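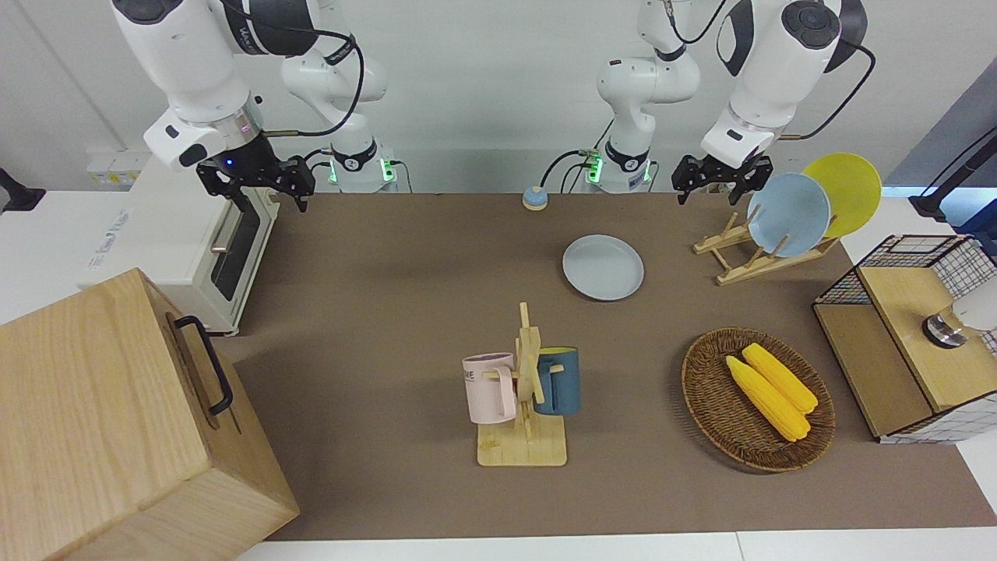

I've been working the tearoom bench at Garwood for going on six years, and since September I've also been the person who writes the notes for the recordings in this folder. Before then my job was clearing up after the lunch rush. Now a fair bit of my day goes on setting up the same few bits of kitchen gear so the two arms can have a go at them. Mugs on the tree, light blue and yellow plates up in the wooden rack, one plate left flat on the mat, corn in the wicker basket, toaster oven at the end. If you've ever reset a table for a fussy customer you already have the skills (I mean that, it's how I got the gig).

Grulteck > Garwood site > Tearoom bench > README

January 23, 2020
By Kausar Kakakhel

12 shares | 4 comments

# Tearoom bench recordings, read this first

## What's in the folder

There are 900 recordings, sorted by task. The tasks are plate to rack, plate from rack, mug off tree, mug on tree, and corn to basket. Each one has a short notes file typed up by whoever was on the bench. Mine are the long ones, sorry! Godfrey Odera's are about four words each and somehow just as useful.

Recordings marked "stopped" were halted by one of us. Please leave them in. Sirkka Lehtinen wanted them tossed early on and I dug my heels in, as those are the ones where you learn where the trouble is. She came around, more or less.

## Who did the work

People from the tearoom roster, on paid hours. We had 32 shifts on the bench up to the Christmas break. I want that written down somewhere because the first version of this file said the data was "collected on site" and left it there, as though it collected itself. Rehema Waweru drew up the roster and made sure bench time counted the same as a floor shift, penalty rates and all.

## A day on the bench

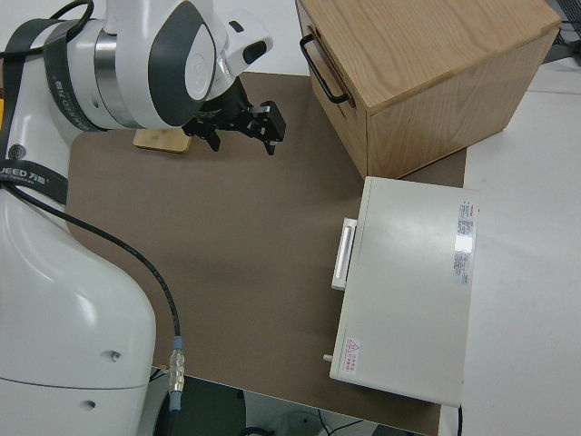 Setting up takes longer than you'd think, and it's the part that has changed my work the most. I used to be on my feet with a trolley, and now I spend a good chunk of the morning bent over a mat, checking what goes where against the sheet and tidying up leads. The thin black cable that comes down off the upper arm and over the mat is my personal enemy. I look at it before every run. I also read any warning label near the work before I put a hand in, red triangle or no red triangle, and new starters get walked through that by me or Godfrey on day one. If you're using the recordings and the objects look a bit different from one file to the next, check the notes. We swap the gear on the mat between sessions, so a block of wood might be there in one and gone in the next.

My back is better than it was. My eyes are worse. I've put both on the feedback form.

## What it's changed for the rest of us

Aparecida Andrade asked at the site meeting if this meant fewer shifts, and fair enough, it's what everyone wanted to ask. Management's answer was no cuts while the project runs. I'd have liked something longer than that. What I can tell you is that the lunch rush still gets cleared by people, same as ever, and two of us now know how to stop and restart an arm, which we didn't last winter. There's a bit of a divide between bench people and floor people that I don't love. Rehema is rotating more names through this year and I reckon that'll help.

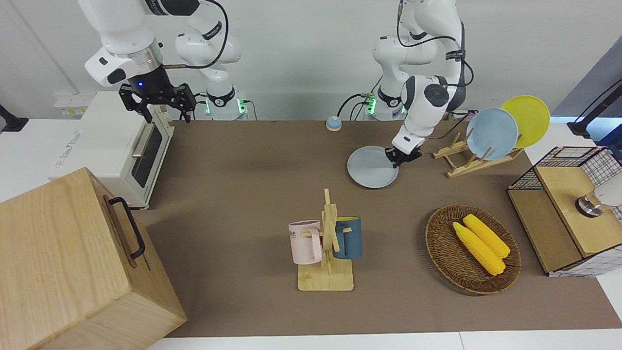

The other change is in how we talk about the job. When you have to write down how a plate goes into a rack, you notice how much you do without thinking: where you grab the rim, how far you tilt it, when you let go. I'd never had a word for any of it. Godfrey and I argued for most of a tea break over "slot" versus "gap" and then used both, so search for both.

## Known problems

- Some notes say "left arm" and mean the one on the left of the picture, when it should be the robot's own left. I've fixed the ones I found. Check before you rely on it.
- 38 recordings have no notes file at all. The old laptop ate them.
- Spelling of colour names is all over the place. Grey, gray, blue-grey, take your pick.
- Lighting changes through the day. We didn't write down the time until November.

## Using it

Fine for anyone at Grulteck or Garwood. If you're from outside, ask Sirkka first. If something in the notes makes no sense, ask whoever's initials are on it, and please do it before lunch or after two.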